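We use cookies to remember your preferences and measure traffic. Accept all | Manage settings

Review: Nolier hand-held gripper kit for demonstration recording, with the Pemby policy trainer

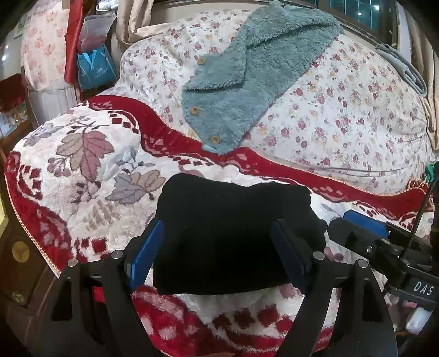
The task used for this review was laundry handling on a bed: grasp a folded item from both sides, lift it, and set it on a stack. Soft goods are a poor match for most parallel-finger hardware. A folded bundle compresses unevenly, the layers shear, and the outer fold tends to open when one finger makes contact before the other. A kit that records usable demonstrations under those conditions should manage most household objects.

Nolier's approach is familiar. The operator works the gripper by hand, the wrist camera records, and finger opening and tool pose are recovered afterwards. Demonstrations are then used to train a visuomotor policy for an arm fitted with a matching end effector.

I recorded 975 demonstrations across 4 bedrooms. Of these, 934 passed pose recovery in Pemby with default settings. Most rejections came from one room with plain white bedding and the blinds drawn. Patterned blankets tracked well, as would be expected of any feature-based method, and cluttered backgrounds did no harm.

The blue finger pads are the best part of the hardware. They grip fleece and cotton without snagging, and their colour stands out against dark cloth, so the opening estimate stayed stable on black garments where I had expected drift. The linkage is smooth through its full travel. Trigger effort is higher than on the Janjua unit I used previously, and my forearm was tired after 2 hours. Balance is also slightly nose-heavy.

Policy results were mixed. Grasp and lift transferred to the arm with no fine-tuning. Placement was weaker: the policy often released early, leaving the bundle draped over the edge of the stack. Adding Jurley's relative-action option reduced this behaviour but did not remove it. I suspect the demonstrations themselves, as I tended to let go before the item was fully supported. A second operator would have been a useful control.

Documentation is adequate for assembly and thin on calibration. The export format is open — a real advantage over Janjua — and the files loaded into my own training code without conversion.

Recommended for labs working with cloth, provided the operators take regular breaks. I would hold off on the extended battery until the mounting clip is revised.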